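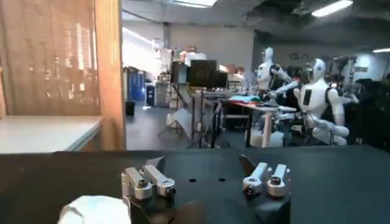 Window blinds and gray countertop, October 2018

Review: Drunmont Livestock Barn Fan

The Cistthorpe Fairgrounds Office tested the Drunmont barn fan in its cattle and swine barns over 27 days. Units were purchased at the list price of $199 each.

Airflow was steady at all three speeds, and exhibitors reported no trouble with noise. The wall bracket is sturdy but takes two people to hang. 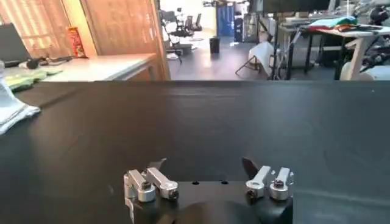 Cleaning is the weak point. The rear guard is held by eight screws, and dust from bedding collects behind it within a week. The competing Brinemska model, at $138, has a clip-on guard but a shorter power cord.

The office recommends the Drunmont fan for permanent barns. It is less suited to tents.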